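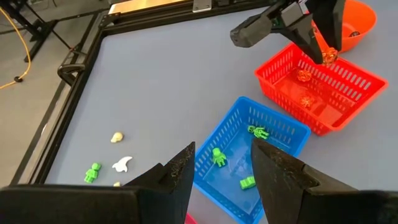
I've been making hot sauce in Travgate for 11 years, and I'm so happy to finally say this out loud: Grilteo, my little pepper sauce company, is opening a real shop! Doors open in August at the old Dekness bakery, and you're all invited. We'll have tasting spoons, cold milk for the brave ones, and small orange things with knobby shapes piled up in red plastic baskets with slots down the sides. Pick your own and we'll bag them for you.

A bit of background for anyone new to us. I started out with one pot and a borrowed stall at the Pelupessy night market, and last year we sold 1,247 bottles, mostly to people who came back for a second one. The shop will carry all our sauces, plus a mango one I've been fussing over all winter – it's sweet first, then it really isn't!

The first 66 customers get a free mini bottle. Regular bottles stay at the same price as the market, and yes, we'll still be at the market too.

Reporters, bloggers and plain hungry people can come by for an early tasting. Just write to me first so I can make enough rice.

Taner Bilgin, owner, Grilteo
20 Mar 2018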